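Opinion | Work and Machines

Write the rules where the hands are

By Jailson Teixeira

When people speak about rules for robots, they usually mean rules for the finished machine: how fast the arm may move, how close a worker may stand to it, who can press the stop button. These are good questions and I have spent a large part of my working life on them. But a robot that learns from people has a life before the factory, and for that life we have almost no rules at all. A person picks up a gripper, does an ordinary task with it, and the recording becomes a lesson. If the lesson is careless, I do not see how the best safety fence can repair it.

I came to this opinion slowly. I used to write test procedures for Dronon, where every page had a number and every number had an owner. Later I helped Kelly Furtado to prepare the guide for hand-held collection that we called Ulloa. The first draft had a chapter on lenses, a chapter on file names and one paragraph about the person who holds the tool. Kelly crossed out the paragraph and wrote in the margin, "Start again from here." She was right, and I was annoyed for two days.

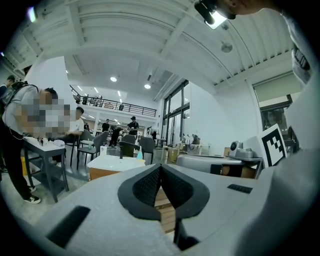 A wooden block between the finger pads of a hand-held gripper, with others at work in the hall.

My first argument is about the shared room. Most collection is done in open halls, with many people and several tables, because space is expensive. The written procedure, however, often imagines one operator alone. It says how to hold the block and when to release it. It does not say what to do when a colleague walks behind you, or when a stranger on the balcony becomes part of your recording. I think every procedure should have a page about the other people in the room: who has agreed to be recorded, how faces are hidden afterward, and who may stop the work. In Ulloa this page comes first. Some clients at Skurngate found this strange, and one asked us to move it to the appendix. We refused, and I would refuse again.

My second argument is about the floor. A person who looks at his own hands does not look at his feet. This is not laziness, it is what the task asks from him. So a rule such as "operators must pay attention" has no value for me. A useful rule speaks about things that can be checked before the session: the path between stations, the place of the bags, the cables.

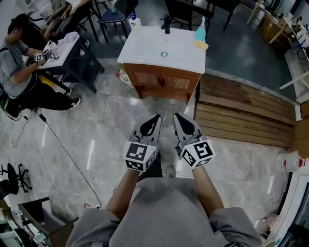

Skurngate, 8/4/22

A long black cable lies over the tiles here, between a chair and the open floor in front of the washbasin. I do not show it to blame anybody. I have seen the same thing in every hall where I worked, and in two of them the cable was mine. A cover strip is cheap, and a line in the checklist costs nothing. Yet many guides which give 400 words to the markers on the gripper do not contain the word "cable" even once. In the Grorer checklist, which I otherwise respect, it comes on the last page, under "other."

There is an objection that I hear often, and it is a serious one. If we write too many rules, people will perform for the rules. The movements become stiff, every cup is lifted in the same way, and the robot learns a kind of theater. A manager once told me that he wanted 1000 natural recordings and not 1000 correct ones. I understand him. But he mixed two things. Rules about the movement should be few, and here I agree with him fully. Rules about the room, the breaks, the consent and the tools can be strict, because they leave the hand free. 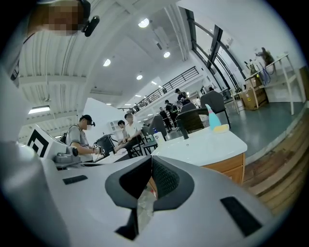

Good practice also means that rest is written down as part of the work. In many plans a break is only the time that remains when nothing is being recorded, and so it becomes shorter each week. A gripper is not heavy for the first hour, but by the fourth hour the wrist knows its weight very well. A man in a white T-shirt sits leaning forward, his forearms on his knees, while near him a colleague in a face mask looks down at the gripper in his hands. I cannot say if the first man is on a break or waiting for something, and my complaint is that most session logs could not say it either. Ulloa asks for the start and end of each rest, with the name of the person who approved it. It is a small column in a table — it was also the column we had to defend the longest.

I would like the standards groups to take up this subject before the habits become hard. They do not need to wait for a perfect text. A first version could be short: consent, floor, rest, and the right of any person in the room to say stop. Kelly and I will bring our draft to the open meeting in October, and we ask those who hold the tools every day to come and correct it.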